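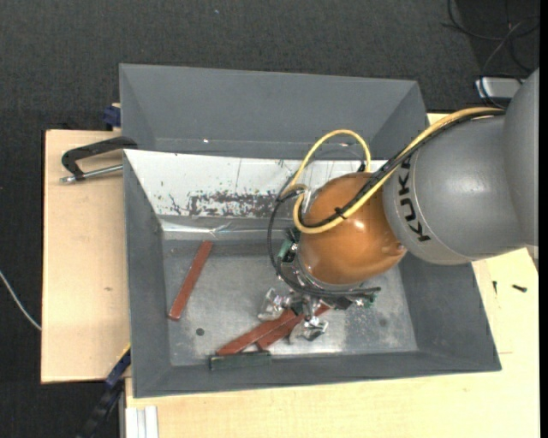 Shop > Shared Workshop Gear > Robot Add-Ons

Wonwood Bin Picking Kit, second version

The Wonwood kit is a set of parts and plans for people who have come into possession of an industrial robot arm and now need something for it to do. You supply the arm, the bench and the patience. We supply the gripper, the wiring, the bin inserts and a 40-page booklet that has been corrected more often than we like to admit.

It was put together at Vustow, a shared workshop with one good bench, by Menaka Ranasinghe and whoever else had an evening free. The first version could pick up a tennis ball. The second can go after bars and blocks lying across each other in a bin, which sounds like a small step until you try it. Two bars crossed at an angle will teach you more about grippers than any course, mostly in the form of bad language.

What comes in the box

Two-finger gripper with metal fingertips, mounting plate and screws
Control board, bare (see below)
Flexible hose and a bag of cable ties
White sloping panel to go along the back of the bin
Set of 5 bars and blocks for practice
Printed booklet

What doesn't

The arm. The bins. The table. Clamps, of which you will want more than you think. A computer, and somebody who is willing to sit at it.

About the bare board

People write to ask for a case. We made one. It looked very smart and had to come off every time a connector needed a push, so it lived on a shelf for most of July and then became a pencil tray. Version two ships without it. If you're working near metal shavings, please do cover the board with something. Yeh, a two-person shop that turns the mounting plates for us, sells a snap-on cover that fits well enough.

Cables

The booklet spends 5 pages on cables and they are the ones to read twice. The wrist turns further than you expect, and whatever is tied to it goes along. Leave a big lazy loop, bigger than looks sensible, and run the arm slowly through its full range before you trust it. A cable that is fine in nine positions will be two inches short in the tenth – always the one over the far corner of the bin. Tie thin cables to thick ones where they cross the wrist and leave them alone after that.

Bins and wear

Any flat-bottomed bin with sloping walls will do. Gray hides the dirt. Fingertips coming down a touch too low will scuff the floor, and the back panel gets scraped along its lower part, where the arm does most of its misjudging. Replacement panels are sold singly. Clamp the bins to something solid before the first run. We once relied on a bin's own weight, and it went on a short trip across the bench.

Will it fit my arm?

The plate is drilled for the larger arms that turn up second-hand. Send us the bolt pattern and the model name before ordering, and measure the pattern with a caliper. "It looks like the one in the booklet" has cost us both postage already. Small desktop arms can't carry the gripper. One owner tried, and describes the result as a bow.

Software

A plain set of scripts comes with the kit, along with a settings file that Menaka has commented in great detail and with some feeling. Lestent users can load the same file without changes. There's no app, and your phone will not be involved.

Safety

Keep everyone out of reach of the arm when it has power, including yourself. Wire in a stop button and put it where your hand goes without looking. The arm has no opinion about fingers.

Price and waiting time

$311, shipped flat apart from the gripper. Kits are packed by hand on Thursday evenings, so an order placed on a Friday gets a good long rest first. Spare fingertips are sold in pairs.

Filed under: Robot Arms, Grippers, Workshop Builds
40 shares | 5 comments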